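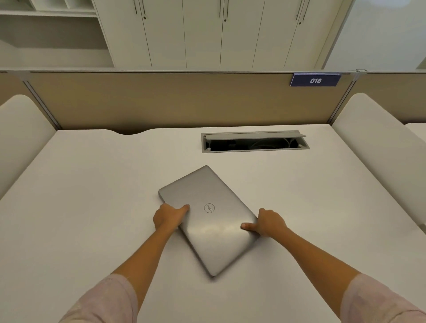

Darragh Foley would drop wrist angle from the label set altogether, arguing in his reply to the December notes that two annotators looking at the same turn will agree on the thumbs long before they agree on the wrist. Wrist angle has been kept for the present release. The disagreement between annotators is now reported beside it, and readers can weigh the column as they see fit.

Doltville bimanual handling set: gallery and notes
Page text: Abdelilah Salem
Last edited 24 March 2024

Laptop, closed, held across opposite long edges. Left thumb on the lid beside the maker's logo, right thumb flat near a corner. Labelled "opposed, diagonal".

Introduction

The Doltville set consists of short first-person clips of people handling flat, rigid objects on a table or desk. It was collected to test one question: whether the positions of the two thumbs, taken at first contact, are enough to predict what the hands will do with the object next. The possible outcomes are turn, lift, slide and release. The robot side of the work uses the prediction to choose a starting grasp for a two-armed cell, and is described under "Transfer" further down.

Contents of the set

2140 clips were recorded. After removal of clips in which one hand left the view before contact, 2000 remained. Half of those, 1000, were used for training. The rest were split between validation and test by participant, so no person's hands occur in more than one part.

There are 6 object classes: laptop, tray, hardback book, picture frame, chopping board and shallow box. Laptops are always closed. Open laptops were tried early on and given up, as the hinge adds a movement that the labels have no way to express.

Labels

Each clip carries a contact frame, a grasp type, a thumb position for each hand, a wrist angle for each hand and an outcome. Thumb position is given in object coordinates, with the origin at the centre of the upper face. A logo or other printed mark is not used as a reference point, even where one is present, as it would give the laptop class an advantage over the others.

Grasp type takes one of these values:

Opposed, square. Hands on opposite edges, line between the thumbs at right angles to those edges.
Opposed, diagonal. Hands on opposite edges, one thumb further along than the other.
Adjacent. Hands on edges that share a corner.
Same edge. Both hands on one edge, usually the near one.
Single. One hand only, the other resting or out of use.

"Opposed, diagonal" caused the most trouble in labelling. A small offset between the thumbs is found in nearly every opposed grasp, and a threshold had to be set. The threshold is a fixed share of the object's shorter side and is stored in the release file, so that it can be changed and the labels rebuilt.

Method

Hand pose is estimated for every frame up to and including contact. The object outline is fitted separately, as a rectangle in perspective. The two are then combined to give thumb positions, and a small classifier is trained on these alone. A second classifier is given the thumbs and the wrists. A third is given the image and nothing else. All were trained with the same split and the same stopping rule.

Shiny lids were a known difficulty. A bright reflection close to an edge can pull the fitted outline inwards, and the thumb then appears to sit outside the object. Outlines were checked by hand for the whole laptop class and corrected where needed. The other classes were checked by sample.

Result

Thumbs alone separated turn from lift well in the opposed grasps. The diagonal type was followed by a turn far more often than the square type was, in all classes except the chopping board. Adding the wrists improved slide and made little difference elsewhere. The image classifier did best on the training participants and worst of the three on new ones. We take this to be a matter of clothing and furniture, though it has not been tested separately.

Same-edge grasps were poorly predicted by every model. There are few of them.

Transfer

The cell, known in the lab as Wulley, has two arms over a fixed table. For each requested outcome it picks the most common grasp type from the training clips, moves the contact points to fit its own grippers, and closes. Diagonal grasps carried over to turning without further change. Lifts from a diagonal grasp tended to tilt the object, and a levelling step was added. Slides were left out of the trials, the gripper pads having too much friction for a fair comparison.

Known faults

Some release frames are labelled one frame late. The error comes from the Lustel export tool and will be put right in the next version.

Left and right were swapped in a batch of tray clips. These have been corrected, and older copies should be replaced.

The shallow box class mixes lidded and unlidded boxes. El Ouafi's relabelling keeps them apart and can be used in place of ours.

Corrections to the labels should be sent to Abdelilah Salem with the clip number and the field concerned.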